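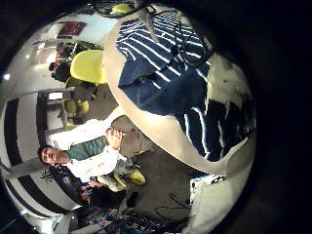
I have been promised a laundry robot since I was about nine, and on Sunday I spent most of a long car ride arguing with my sister Tracey about whether we'll ever get one. She says yes, within a few years. I say I'll believe it when one can deal with a shirt. Look at how striped cloth bunches into deep folds the minute it's up against anything, and how the stripes go off at an angle and get wider and darker as they turn! A plate stays a plate however you pick it up, but a shirt is a different shape every single time (mine are, anyway, and usually with one sleeve inside out).

The Vernell folding machine Tracey keeps sending me costs almost 3,000 dollars, and you still have to clip each shirt on by hand, so I'd be standing there doing the fiddly half of the job anyway.
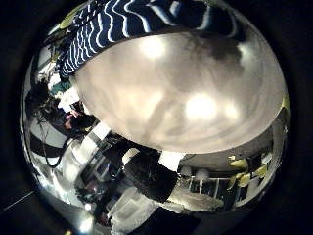 Navy and white stripes again, close up.

I'm not a grump about all of it, mind you. My Nevix vacuum was 999 and I love it like a pet, even when it eats the bathroom rug. But floors are flat, and socks are not. Tracey has promised to bring over her whole basket in August and time me, so I suppose I'd better practice my fitted sheets.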